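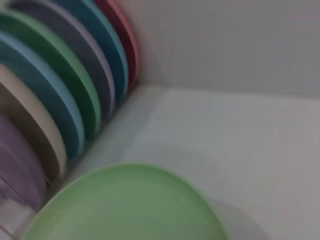
Progress report, second period
Community lunch and cooking skills, Brirnarham
Prepared by Nicanor Galindo for the Folora fund

1. Summary

The lunch club has continued in each week of this period, except one week in October when the boiler of the hall was under repair. We have served 822 meals. In the first period we had only one cook and the menu was very simple. Now we have two, and the food is better, as the guests tell us without being asked.

2. Lunches

The doors open at 12 and we try to serve the soup by half past. In the beginning many guests came only for the meal and left quickly. Now a good part of them stay for tea, and the tables by the window are usually the last to be free. Several guests asked for smaller portions, so we offer two sizes. It has reduced the food which comes back on the plates, but I did not weigh it and cannot give you a figure.

The vegetables come from Issahaku, the wholesaler on the ring road. They have been reliable, but the price of onions and cooking oil went up and we had to take the fish off the menu for five weeks. It is back since then.

3. Cooking course

In total 61 people put their names on the list for the course. This is more than we can teach in one kitchen, so we divided them in small groups and the last group is still waiting to begin. The lesson on bread was the most popular. The lesson on keeping a food budget had low attendance, and I think the title was the problem. We will teach the same content inside the other lessons.

4. Difficulties

The second oven arrived late from Zornari and the door did not close well. They exchanged it, but we lost two course evenings and I had to apologise to the participants. We also depend too much on one person for driving. When she was ill, I collected the deliveries by bus, and this is not possible in winter.

5. Budget

Spending on food is slightly over the plan and spending on transport is under it. I ask your permission to move the unused transport money to food. The receipts are in the annex, in order of date.

6. Next period

We will start the waiting group, find a second driver and renew the hygiene certificates of both cooks. I would also like to discuss with you if the lunch can continue in August, when the school kitchens are closed and more families ask us for help.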